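Washing the panda

21 November 2022

The soft toy wash got put off all through October, so I finally did it at the weekend. We have a black and white one that gets dragged everywhere, and it had reached the stage where even I could smell it.

I checked the label first. Ours allows a cool wash, surface dry only if it has a music box inside, and it hasn't. I looked over the seams and found one gap under the arm, which I closed with a few stitches of ordinary cotton. If stuffing gets out in the drum you will be picking it out of the rubber seal for weeks. I know this from a rabbit.

I also wipe round the seal before any wash like this. An old cloth and warm water will do it. Fluff and hairpins collect in the fold at the bottom. 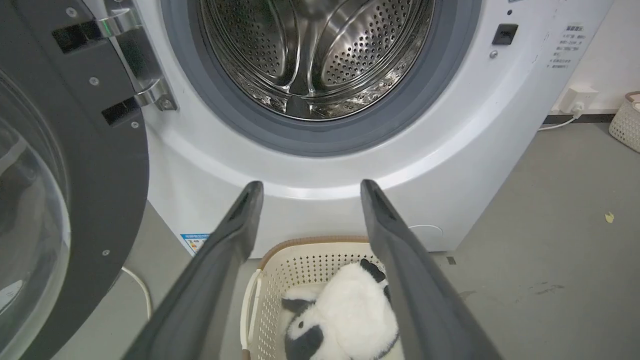
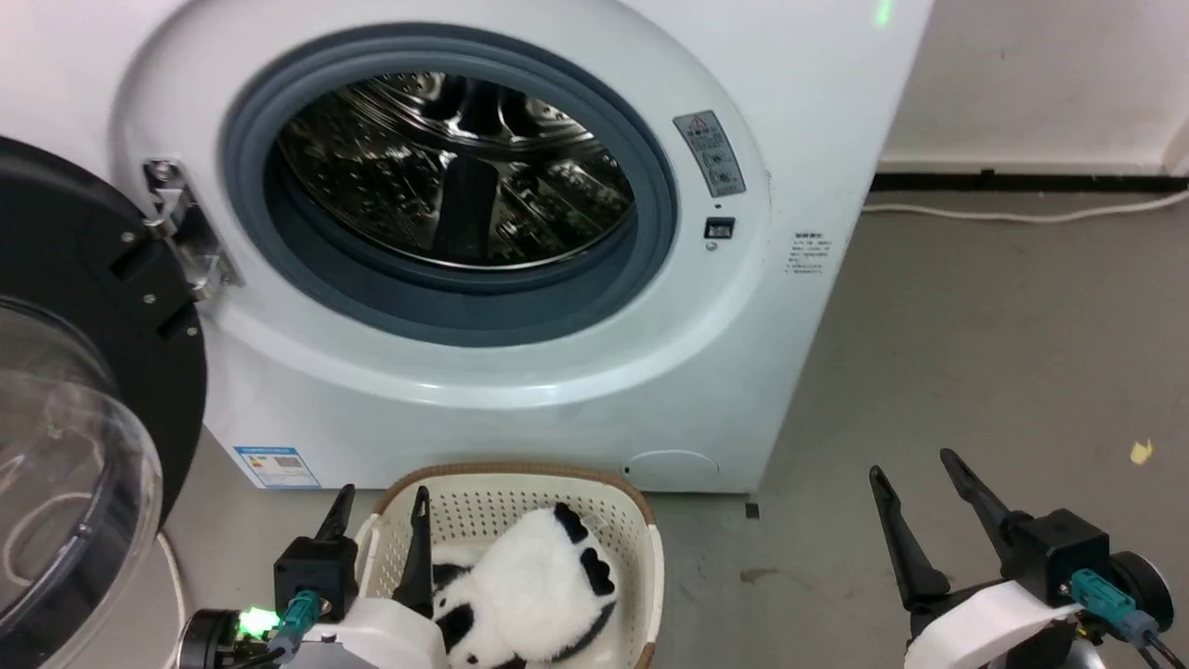
2 min read

The basket with the brown rim is the one I use for all the small things. It is light, and it stands on the floor right under the door, so nothing gets dropped on the way in or out.

For the wash itself I use half the usual liquid and no softener, which makes the fur go flat. I keep the spin at 700. Lefteris Stamatopoulos, who left a comment on my post about cushions, does his at 1000 and says they come out fine, but his are smaller and I would sooner wait longer for the drying.

Drying takes the time. I squeeze the toy in a towel, then leave it on the rack near a window and turn it morning and evening. A brush with an old hairbrush once it is nearly dry brings the fur back up.

Curtains next, if the weather holds.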